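Metov Housekeeping Flow – equipment page

Carts, lifts and software for hotel room crews

I ran room crews in hotels for a long time before I came to work on Metov, so I'm going to write this page the way I'd have wanted to read it back then. If you only want the specs, scroll down to the list. If you're the one who has to tell a crew of room attendants that a machine is coming in March, stay with me for a bit.

What Metov is

Metov is a self-driving supply cart plus the software that tells it where to go. The cart brings clean linen, towels and amenities up from the stockroom, parks outside the room being turned, and takes the used linen back down when the bag is full. It rides the elevator by itself (we fit a small Plarnel module to the elevator controls for that), it waits its turn, and it talks to the attendant's phone or to the little handset we supply.

That's really the whole job. It moves heavy stuff through hallways so a person doesn't have to. Each cart carries up to 60 kilos, and anyone who has leaned on a loaded cart over thick hallway carpet knows what that feels like in the wrists by two in the afternoon!

What it doesn't do

It doesn't clean rooms. I get asked this in every single meeting, usually by somebody from finance, and I'd rather have it out of the way early. The cart stays in the hall. Beds, bathrooms, the tray by the kettle, the closet, the lost earring under the nightstand – all of that is still done by the people who do it now.

The bathroom is the part I always bring up. It's full of small soft jobs: a cloth to fold, a cord to gather up, a pouch to pull shut by its strings and set back where the guest expects it. Those are two-handed jobs, and the person doing them is also checking a dozen other things without thinking about it. 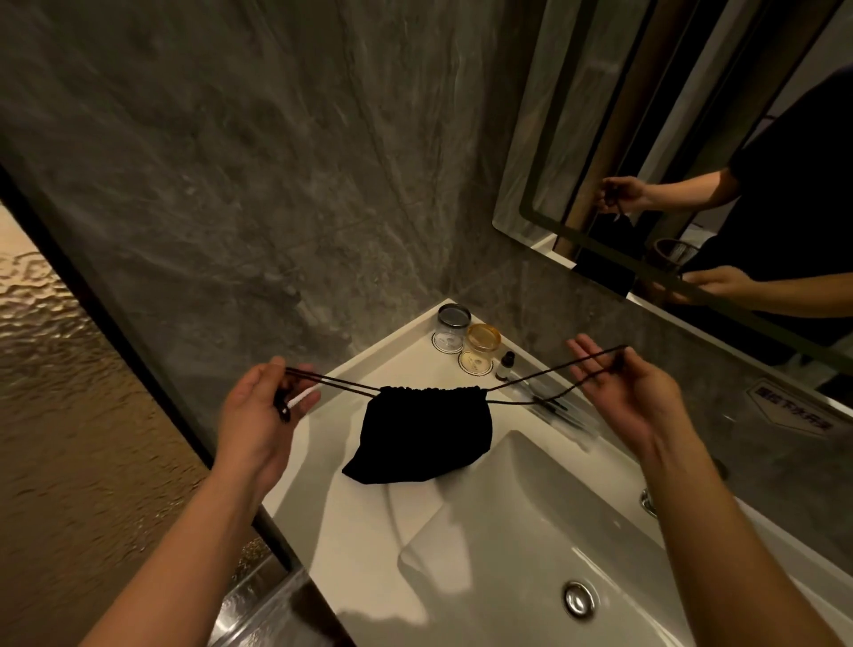
Vanity work in the same bathroom, with the black drawstring pouch in both shots and the hair dryer out on the counter in the second.
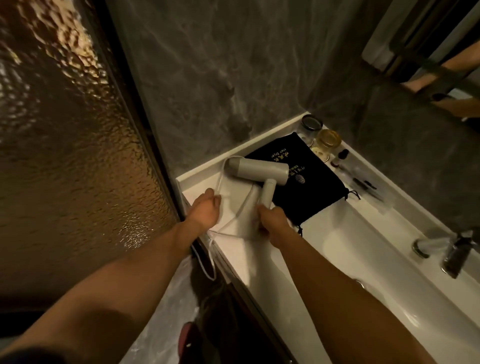

Will my attendants be handed more rooms once the carts are running?

That's up to you, and we ask you to decide before the first cart arrives. The software has a room quota setting, and it stays at your current number until a manager changes it by hand. My advice is to leave it alone for the first 2 months and see where the saved walking time goes. At the properties I set up myself, most of it went into bathrooms and into finishing on time.

How a shift changes

The morning meeting gets shorter. The room list goes straight to the handsets, and the carts are already loaded when people clock in, so there's no line at the stockroom door (I spent a good chunk of my twenties in that line). Loading is still done by a person. We tried having it done automatically, it was slow and it creased the pillowcases, and we dropped it.

During the shift the attendant taps once for the cart to come and once for it to leave. If something's missing, say a dryer pouch with a broken cord or a jar that needs replacing, they pick it from the list on the handset and it comes up with the next run. No phone call, no walk to the service elevator.

What takes getting used to is the quiet. With the old carts you could hear where everybody was. Now you can't, and a few of the crews I've trained missed that more than I expected. One hotel went back to having attendants work in pairs on the long floors, and I think that was a good call. Please ask your crew about it before you draw up the new floor plan.

The stockroom job changes the most. Whoever runs the stockroom becomes the person who runs the carts too, and that's a bigger job than it was, so it should come with training and, in my view, a better rate. We give the training. The rate I can only nag you about.

About tracking

The cart knows where the cart is. It doesn't time how long somebody spends in a room, and the handset doesn't report its location. We had a customer ask us to add both and we said no. Supervisors see which rooms are marked done, same as on a paper list.

Specs

Load: up to 60 kg
Door and hallway clearance: 50 cm wide cart, fits most service elevators
Battery: one full day shift, charges overnight from a normal wall outlet
Bins: 2 sealed bins for used linen, open shelves for clean
Handsets: included, one per attendant, large buttons, works with gloves on
Languages on the handset: set per person
Elevator link: Plarnel module, fitted by our installer
Floor types: carpet, tile, wood, vinyl
Stop button: one at each end, at hip height

Options

Xaba shelf inserts keep small items upright, so bottles and wrapped amenities don't end up in a heap at the bottom. They snap in and come out for washing. I'd get them.

The Priretti bumper kit is a softer edge for older buildings with painted door frames. Skip it if your hallways are wide.

Getting started

We map your floors in the evening, when the hallways are quiet, and the first cart usually starts running the next morning on a single floor. Keep your old carts. You'll want them when an elevator is out, and on checkout-heavy mornings some crews like to have both going.

Training is done on shift, on paid time, in small groups. I won't book it any other way – if you can't spare people from the floor, we'll wait until you can.

Metov suits properties with around 1,000 room turns a month or more. Smaller than that and I'd tell you to buy better wheels for the carts you have. Write to the sales desk with your floor count and your elevator model and we'll send back a plan and a price.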